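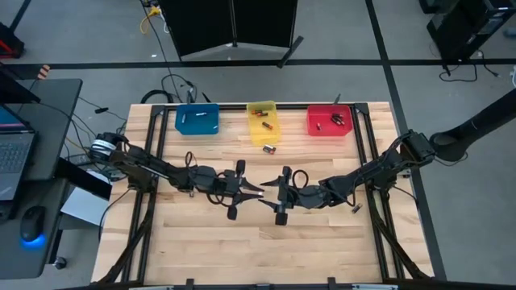 Plivbridge Technical Institute
Materials Handling and Recovery, Unit 4
Sorting Small Household Batteries: Course Handout

Instructor: Akosua Ayaaba
Laboratory supervisor: Adom Atinga
Revised Aug 30, 2023

Purpose of the unit

Students will learn to sort mixed household cells by chemistry and size, to recognize cells that must be set aside, and to prepare sorted material for storage. The unit covers dry cells and small rechargeable cells only. Vehicle batteries are treated in Unit 6.

Reading before class

Quansah course reader, chapter on portable cells. Students who missed the introductory lecture should obtain the notes from Fiifi Kwofie at the department office.

Terms used in this unit

Primary cell: a cell intended for a single discharge. Most alkaline and zinc-carbon cells are primary cells.

Secondary cell: a cell that may be recharged. Nickel-metal hydride and lithium-ion cells belong to this group.

Terminal: the point of electrical contact at either end of a cylindrical cell. A button cell carries its terminals on its two faces.

Reading the label

Chemistry is determined from the printed label and never from the color of the wrapper. Manufacturers use similar colors for different products, and two cells of the same size may differ in chemistry and voltage. AA and AAA alkaline cells are nominally 1.5 volts; nickel-metal hydride cells in the same sizes are nominally 1.2 volts. A cell whose label cannot be read is placed with the unidentified material.

Bench procedure

Work on a dry, nonconductive surface. Remove rings, watches and bracelets.
Open bins are used for sorting only. Sorted cells are moved to lidded containers before the end of the session.
Cells left on the benchtop are sorted before a new batch is opened.
Tape both terminals of every lithium cell. Button cells are taped individually.
Do not sort by throwing or sliding cells across the bench.

Cells to be set aside

Any cell that is swollen, leaking, dented or warm to the touch is reported to the laboratory supervisor at once. Students do not tape, wipe or open such cells.

Assessment

Each student will sort a batch of 50 cells and complete the record sheet. The exercise is worth 39 points. Work is done in groups of two, and each student submits a separate sheet. Questions about grading should be directed to Quyên Tăng.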